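Unit 7 handout: placing and fitting tasks
Hand Function module, Bramdale site
Tutor: Keerthana D'Souza

Carries on from the September sheet on grips. If you missed that one get it off somebody, I'm not reprinting it. Written task due 23rd December, see end.

What we mean by a board task

Flat board, parts that come off, places for them to go back. That's all. You'll see it called formboard, pegboard, fitting board, depends who wrote the book. Parts can be knobs, blocks, pegs. Places can be holes, drawn outlines or shallow cutouts. Don't mix these up in your notes! A drawn outline gives the eye a target but the fingers get nothing back from it. A hole helps you once the end of the peg is in.

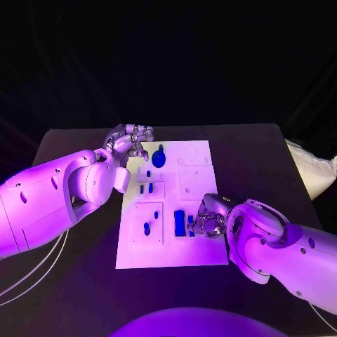 Why white for the board. Contrast, mainly. Dark table, pale board, parts in one strong colour. If the part and the board are close in tone people slow down and you end up measuring their eyesight. Sutherland sets come with a cream board and tan pieces, lovely to look at, poor for this. The Trandano one is better but the outlines are thin, so check your lighting first.

Room lighting: write down what it was. Coloured light shifts everything. Same goes for the cloth behind the table, plain and dark, no posters.

Parts and grips

Round knob. Fingertips round the rim, or thumb and two fingers on a handle if it has one. Turn it or lift it, say which you asked for.
Rectangular block. Thumb one side, fingers the other. Two blocks close together is harder than one alone, the neighbour gets knocked. Score knocks seperately.
Peg. Tip grip. Needs to be upright before it goes anywhere near the hole.

Pegs get the most marks lost in the practical so a bit more on these. Three stages: pick up, stand it up, lower it. Students write "placed peg" and leave it there. Not enough. Where did it slow down? Was the tilt put right in the air or against the board edge? Did the other hand come in to steady?
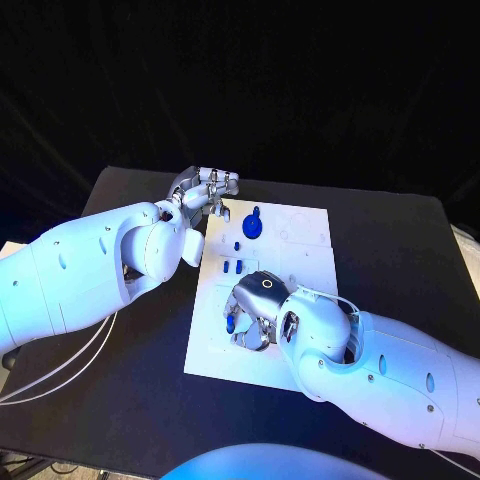 Fig. 2. Blue peg held upright over the board, fingertip grip.

Hand height. Note how far off the surface the fingers are before they close. Low and bunched is usual for small blocks. For the knob most people come in from above, fingers already part curled, then adjust. If the hand opens wide at the last moment, write that down as well.

Other hand: don't ignore it. Hovering, resting, holding the board still, all different. Left hand over one corner doing nothing much is still an observation.

Board angle. Square to the edge of the table unless the task says otherwise. A slight slant changes the reach for one side more than the other, so mark the corners with tape and put it back to the tape every time. Dorilside group didn't and had to bin 151 of their trials out of 787. Painful.

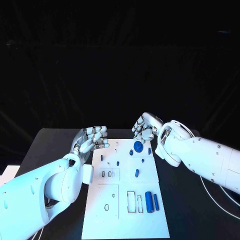 Fig. 3. Round knob on the upper part of the board, approach from above.

Recording sheet

Columns: part, start place, end place, hand, grip, knocks, comment. Start the clock when the hand leaves the table, stop when the fingers let go of the part. Not when it looks right.
Aim for nearly 200 trials between the whole group, shared out evenly.
Loose leads and cables off to the side or running down the table edge, clear of the elbows.

Written task

Pick one part (knob, block or peg). 2 sides max. Describe the reach, the grip and the release as if for someone who wasnt in the room. Use the words from the September sheet. No opinions on whether it was "good", just what the hand did.

Reading: chapter on precision grips, the bit on pre-shaping. Skip the history section.

Bring own pencil next time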